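March, 7:40 am

Glaze test, batch 3, the Henao clear over the new white slip. Kiln hit temp overnight but Jhonatan says the cone on the bottom shelf barely bent. Top shelf fine. So the bottom is running cold again – elements or the lid seal, dont know yet.

Tile results:
Starkmont white – crawled on 2 of the tiles, thick coat only
Zistanico clay body, thin coat – good, keep
Zistanico, double dip – pinholes near the foot

Sieved the rest of the bucket at 200 mesh. Lots of junk in it, probly old dried glaze off the rim. Total in the bucket now 2,764 g, wrote it on the lid.

Heriberto wants the liner darker for the spring mugs. Told him to wait until the bottom shelf is sorted, no point matching color on a cold shelf. Still need to order cones + kiln wash.
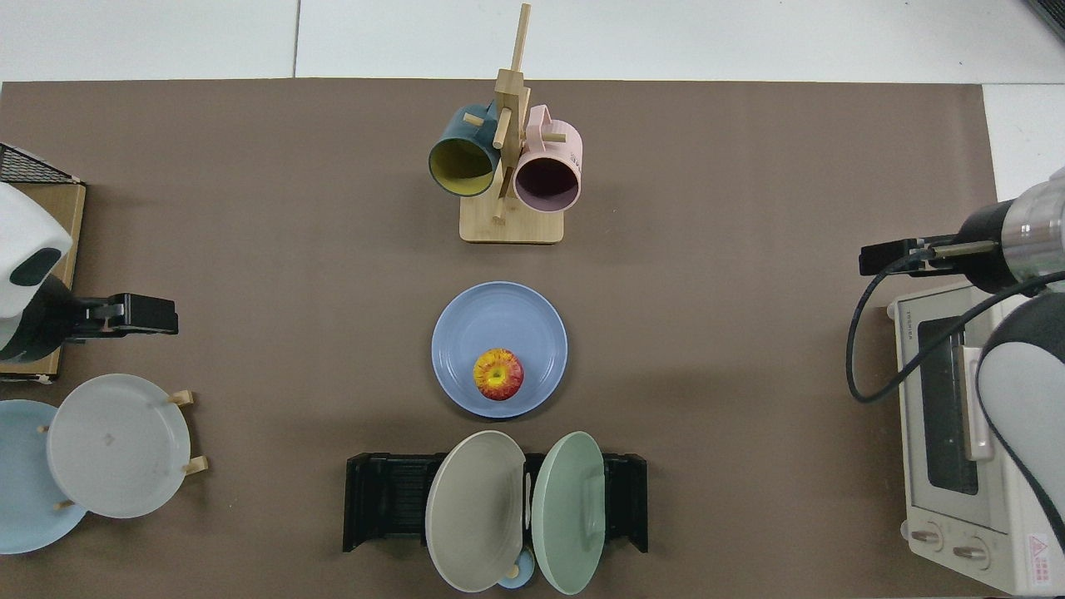

Mug tree: teal with the yellow inside, pink with the dark inside. Light blue plate below.

Next: refire 46 with a cone on every shelf. Check the lid brick on the left. Ask Zorkport re elements, price and how long.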